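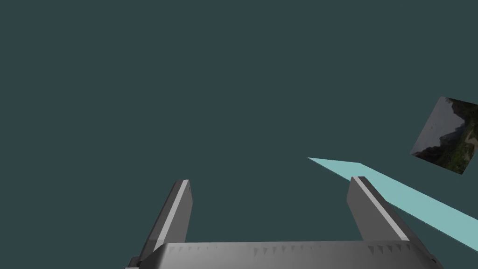
Simulated gripper view with a light-cyan strip behind the right finger and a landscape-textured tile

About Grorkeo

Grorkeo helps small manufacturers and technical schools plan and budget for robot equipment. We do not build robots and we do not sell them. Clients pay us a fixed fee, and we take no commission from suppliers.

Reto Hämmerli and Oliwia Baran started the company after working on opposite sides of the same purchase, Reto as the buyer and Oliwia as the integrator. The arm arrived on time. The budget had no line for fingers, guarding, floor anchors or training, and the cell sat idle until the next fiscal year. We still use the spreadsheet from that job when we train new staff.

Our main office is in Rurnanstead. A second office in Cindidthorpe handles school and college projects. There are 11 of us.

What we do

Most projects begin with a visit. We look at the parts, the floor space, the power and air supply, and the people who will run the equipment. Then we write a needs statement in everyday words, short enough for a plant manager to read before a meeting.

Next comes simulation. Beat Strebel runs this side of the work. He sets up the gripper and arm in software and checks reach, finger length and camera placement before a client asks for quotes. Objects in the early models are plain shapes with simple colors or stock textures. Detailed part models are added later if the project needs them, and they are priced separately.

After that we put together the budget. Ours always has these lines:

Arm and controller
Gripper, fingers and spare fingers
Cameras, mounts and lighting
Guarding and risk assessment
Installation, freight and electrical work
Software licenses, listed by year
Training, including time away from regular duties
Maintenance and replacement parts

We show the purchase year and the years after it on the same page. Lease and purchase are compared side by side when the client wants both.

Eze

Eze is our planning workbook. Konrad Fankhauser built the first version for our own use, and clients kept asking to take it home with them. It now has 53 cost lines, 21 of them for items that come up after installation. Clients get a copy at the end of each project and can change it as they like. The next update is due in July.

Fees

A first review costs $2,000 plus travel. It covers one visit, the needs statement and a draft budget. Simulation work is quoted after the visit — some projects need very little of it.

Who to contact

Reto Hämmerli: new projects, manufacturing
Oliwia Baran: supplier quotes and contract questions
Beat Strebel: simulation
Konrad Fankhauser: Eze workbook
Hefin Harries: schools and colleges, Cindidthorpe office

If your budget deadline is already set, please put the date in your first message. Schools applying for grant money should also send the grant's equipment rules, as some grants do not pay for software or training.

Page last updated February 22, 2022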